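3.2 Bin and mixed small items 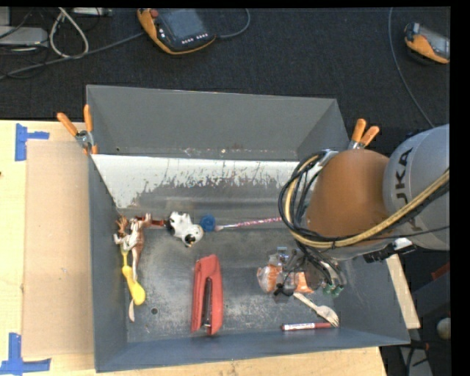
Figure 4. Metal bin with spring clamps on the tabletop work area, with toy animals, a yellow spoon and a red stapler among the contents.

The second part of the study looked at how small household items are stored when they have no fixed place. Annick Ouellet collected the items from homes in Worville in February, and 253 of them were kept for sorting. Each load was placed in an open-topped gray metal bin on a wooden table. Spring clamps with orange handles were attached to the bin (Figure 4).

Loads were mixed on purpose. Toys, kitchen utensils and desk supplies went in together, as they do in the drawers described by Demissie. Items were left lying as they fell, including those resting partly on top of others. Long, thin pieces were the hardest to class by use, and we entered them under "other" when the two raters disagreed. The bin was used throughout, and wear on its walls and floor was not treated as a variable. Results by item type are given in Section 4.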